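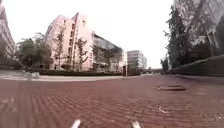 Re: Brick paving on the long road, joints and edges

From: Saimi Valtonen
To: grounds list
Date: July 11, 2023

Hello all,

I walked the road this morning with Wagner's message in hand, so my answers are under his points.

Wagner Pimentel wrote:
> Before we ask Godoy for a price I'd like to settle two things.
> First, are we relaying the whole width or only the strip near
> the kerb? Second, does the hedge have to come back to make
> room for the work? Rogério thinks it does. I don't, but I haven't
> been down there since February.

On the first, I would leave the middle alone. The small red-brown bricks are a good colour still and I'd be sorry to see them swapped for concrete blocks, which is what Larkum offered last time. My worry is the outer edge, on the side away from the hedge. The bricks look smoother and darker there than in the rest of the road. I don't know if that is wear or a different batch. Ivone may have the old order somewhere, and if so could she look up the supplier?

On the second, no. The hedge stands behind the kerb and the pale strip, and it has been kept neatly trimmed. A barrow will go along the strip without touching it. Please don't let anyone cut it back on our account.

Two smaller matters. There is something flat and dark lying on the bricks on the right as you look towards the pink building. I took it for a drain cover from a distance and then wasn't sure. Lucimara, is there a drain marked on your plan at that point? If there isn't, it wants picking up. There is also a pale block on the strip by the kerb, a stone or a low bollard. It can stay unless Godoy want it moved.

For the joints, the last quote was for kiln-dried sand, 40 bags, brushed in twice. I think we should ask for the same again so that we can compare prices. We should also ask for 3 spare pallets of brick to be kept in the yard, as matching them later will be hard.

I can meet whoever comes to measure, but I need a day's warning. Mornings are better.

Saimi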